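3.2. Lo que la gente guarda (y por qué casi nunca lo decide)

Cuando empecé a transcribir las entrevistas de Tudthorpe me llevé una sorpresa que me obligó a rehacer medio capítulo. Yo llegaba con mi guion bien aprendido, con sus bloques sobre herencia, duelo y memoria familiar, y la gente me hablaba de cajones. De cajones atascados, sobre todo. Una señora me tuvo casi una hora con el de los cubiertos buenos, que lleva cerrado desde la boda de su hija, y yo asintiendo y pensando que aquello no me servía para nada. ¡Pues vaya si me servía! El cajón acabó siendo el eje de esta sección.

Recuerdo al lector que la muestra la forman 22 hogares repartidos entre Tudthorpe y Rotley, dos localidades que se parecen mucho sobre el papel y bastante poco cuando uno se sienta en sus cocinas. En Rotley las casas son más pequeñas y la rotación de inquilinos es alta; en Tudthorpe hay familias que no se han movido desde antes de 2000 y que conservan, sin exagerar, la vajilla completa de tres generaciones. El inventario reunió 542 objetos que sus dueños calificaron de «importantes», palabra que dejé sin definir a propósito (Suryani Tarigan me lo discutió en su momento, y en la sección 5 le doy parte de razón).

Mi primera intención fue clasificar esos objetos por su origen: heredado, regalado, comprado, encontrado. Es lo que hace casi todo el mundo en este campo y tiene la ventaja de que las tablas salen limpias. El problema es que mis entrevistados no se acuerdan. O se acuerdan de tres maneras distintas según quién esté delante. Hay una sopera en el hogar 9 que el marido atribuye a su madre, la mujer a una tía de ella y el hijo a un mercadillo, y los tres lo cuentan con un lujo de detalles que ya quisiera yo para mi metodología. Al final opté por clasificar según el lugar donde el objeto vive durante el año, y ahí las cosas empezaron a moverse.

Distingo, pues, dos situaciones. Llamo objetos de paso a los que están a la vista, en la mesa, en la repisa de la entrada, y cambian de sitio a menudo sin que nadie les preste mucha atención. Llamo objetos de fondo a los que están guardados y salen con fecha: un aniversario, las comidas de diciembre, la visita de alguien a quien se quiere impresionar un poco. La frontera no es fija y de hecho lo más interesante pasa cuando se cruza. Un plato de fiesta puede quedarse fuera después de una cena, por pura pereza de subirse a la escalera, y a las pocas semanas ya lleva fruta y nadie se plantea devolverlo al armario.

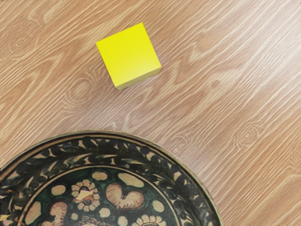 Ese tránsito lo he llamado «asentamiento», a falta de un término mejor, y me parece el hallazgo más sólido de esta parte del trabajo. Lo curioso es que los entrevistados no lo viven como una decisión. Cuando les preguntaba en qué momento el plato bueno había pasado a ser el plato de todos los días, se miraban entre ellos, se reían y me ofrecían más café. Solo en dos hogares obtuve una respuesta clara, y en ambos había habido una mudanza de por medio, con lo cual el «momento» era en realidad el de deshacer las cajas.

Me detengo en las mudanzas porque las había subestimado. En el diseño original figuraban como una variable de control y poco más. Pero Aisyah Saragih, que leyó las transcripciones de Rotley con una paciencia que no le podré pagar nunca, me señaló que casi todos los relatos de pérdida («esto se rompió», «esto se quedó allí», «esto lo tendrá mi hermano») estaban colocados junto a un cambio de casa, incluso cuando el objeto se había perdido años después. La mudanza funciona como un imán: la gente le echa la culpa de todo. Repasé el material con esa idea en la cabeza y es verdad, aparece por todas partes. Una pareja llegó a atribuirle la desaparición de un juego de tazas que, según comprobamos juntos un rato más tarde, seguía en el trastero.

Hay otra cosa que no esperaba y que me encantó encontrar: el papel de los niños. Los modelos al uso los tratan como futuros herederos, es decir, como personas que todavía no hacen nada. En mis visitas hacían de todo. Sacaban lo que estaba guardado, escondían lo que estaba fuera, mezclaban sus piezas y sus dados con la loza de la abuela y ascendían a tesoro cosas que los adultos habrían tirado sin pestañear. En el hogar 14, el objeto que la familia entera puso el primero de la lista fue un tapón de garrafa. ¡Un tapón! Tenía nombre propio, había viajado en dos vacaciones y ocupaba un sitio en la vitrina junto a las copas. Me resisto a tratarlo como anécdota, porque cumple punto por punto los criterios que la literatura exige a una reliquia familiar: biografía conocida, lugar reservado y prohibición expresa de uso.

También hay diferencias entre las dos localidades, aunque aquí piso con más cuidado. En Rotley el asentamiento parece más rápido y yo me inclino a pensar que es por falta de espacio: si solo hay un armario, lo guardado estorba y acaba saliendo. En Tudthorpe, en cambio, sobra sitio y los objetos de fondo se quedan en el fondo. Una entrevistada tenía una habitación entera dedicada a ello, con sus estanterías etiquetadas, y la llamaba «el museo» con una mezcla de orgullo y de hartazgo que se oye muy bien en la grabación. Eso sí, con una muestra como la mía no me atrevo a ir más lejos, y quien quiera contrastarlo debería contar con viviendas de tamaños más variados que las que yo pude visitar.

Queda el asunto del dinero, que dejé para el final de cada entrevista por prudencia y que habría podido preguntar al principio sin ningún problema. Solo una parte pequeña de los hogares (roughly un par) había mandado tasar algo alguna vez. Al resto le daba igual, o decía que le daba igual. Sí noté que los objetos de fondo se describían con palabras de precio («esto vale», «esto hoy cuesta un dineral») y los de paso con palabras de trato («este aguanta», «este es muy agradecido»). La distinción se mantiene incluso para una misma pieza antes y después de asentarse: la sopera del hogar 9 valía mucho cuando estaba en el aparador, y ahora que guarda las llaves es, en boca de su dueña, «una santa». En el apartado siguiente vuelvo sobre este vocabulario y sobre los problemas que me dio al codificarlo.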